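Film Festivals and Distribution -- notes for session 4

I promised I'd write up the bit on premieres because we ran out of time, so this is me keeping my word (just about). Have your reading from February to hand if you can find it.

We'd got as far as premiere status. A world premiere means no public audience anywhere has seen the film. An international premiere means it's only been shown in its home country. After that you get into continental, national and regional premieres, and by then I start to lose patience, but programmers do care! Plenty of big festivals won't look at a feature for their main competition once it's played somewhere else, so where you show first decides a good deal of what you can do next.

Our case for the term is Flindoron, the low-budget drama sold by Prolis. They sent it to 13 festivals and turned down the first yes, from Standbridge, which would have put it in a 400-seat room on opening weekend. They were holding out for a bigger slot. It didn't come, and they went back to Standbridge and got a Tuesday afternoon instead.

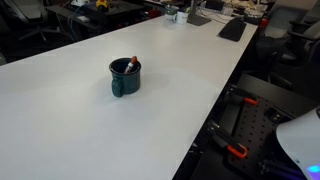
Hadi Chamoun thinks I'm too hard on Prolis over this, and wrote to say that a small seller with one decent title has to gamble now and then, that the first offer is nearly always the lowest, and that I'd be praising them if it had paid off. Fair enough. I still think they misread how late in the year it was -- but put his side in your essay if you agree with him.

For the next session, please read the Moussa chapter on sales agents, or at least the part on minimum guarantees (the money a distributor pays up front, before a single ticket is sold). We'll do the sums on a guarantee of 3000 against takings of 864, and work out who is out of pocket and when.

Essay drafts to me by Sun 29 July, please. Email is fine, and so is paper under my door.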